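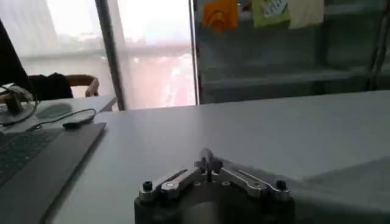
Aparecida Nogueira began the Plodetgate work with a question she thought would take an afternoon. Her group had two policies trained on the same 600 demonstrations of a tabletop pick-and-place task. One performed well in the morning and poorly later in the day. The other was mediocre at all hours.

"We had been reporting a single success rate for each," she says. "That number was an average over lighting conditions we had never written down."

The method that came out of it is a test protocol. A policy is run 1000 times against a fixed list of start positions, and each run is logged with a brightness histogram taken from the wrist view before the arm moves. Runs are then sorted by histogram after the fact, and success is reported per bin. Lorenz Aebischer, who wrote the logging code, describes the change as small.

"It is one extra file per run," he says. "The cost is in the number of runs. You need enough in each bin to say anything, and daylight does not give you equal bins."

The group considered blackout blinds and decided against them. Nogueira's view is that a controlled room answers a different question. "If you want to know whether the policy can do the task at all, close the blinds. We wanted to know what it depends on."

What it depended on, in the case of the first policy, was shadow. Mean brightness explained little of the variation. The useful variable was the contrast between the lightest and darkest quarters of the table surface. Where that contrast was low, the policy reached the object reliably. Where a hard shadow crossed the table, it tended to close the gripper short of the object, on the near side of the shadow line. Aebischer checked the training set and found that nearly all 600 demonstrations had been recorded in August before noon, with the table evenly lit.

The second policy had been trained with heavy brightness augmentation – the usual remedy – and showed almost no dependence on mean brightness. It did fail on shadows, at a slightly lower rate. "Augmentation of that kind scales the whole picture up or down," Aebischer says. "A shadow is local. We had been training for the wrong disturbance."

The fix they tested is simple. Synthetic shadow wedges with random angle, width and edge softness are laid over the training images, and the policy is retrained from scratch. Retraining was repeated with 3 random seeds. All of them narrowed the gap between bins, though one lost some accuracy under even light. Nogueira does not have an explanation for that seed and says so in the report.

Asked whether the result carries over to other arms, she is cautious. The runs used one arm, one gripper and one table. A second set is being prepared with Margus Paulauskas, whose bench faces a different direction and has a darker surface. He will use the same start list and the same logger, now packaged under the name Motik.

"I expect the bins to look different," Nogueira says. "I would like the ranking of the policies to be the same. If it is not, the protocol needs another variable, probably surface color."

The logger and the start list are available from the group on request. The shadow generator will follow once Aebischer has removed the paths that point to his own machine.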